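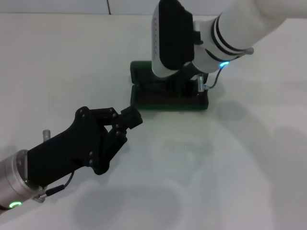 *White table, pale gray wall, and a little green light glowing down in the corner.*

We finally made it to the open day at the old Hamton button works in December, after saying "next year" for longer than I care to admit, and oh, I'm so glad we went! Parking was 2 dollars (bring coins, the machine won't take anything else) and the line at the gate moved along nicely.

The tour starts upstairs in the sorting loft, where over 900 sample cards are still pinned up in their drawers. I could have stayed there all afternoon. My grandmother kept a tin of buttons just like the big amber coat ones, and I got a bit misty, I'll confess.
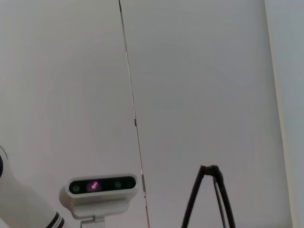

After the loft you go down 18 steep steps to the dye room, so wear decent shoes. Our guide had worked at the plant in Vallejo before it closed and knew every trick for getting a true navy blue, which apparently comes down to patience and rainwater. She let the kids stir a cold vat with a paddle, and they were thrilled.

Tea was in the canteen until 3. The lemon cake was gone by the time we got there, but the ginger was lovely, and I came home with a bag of mixed shirt buttons for my blue cardigan.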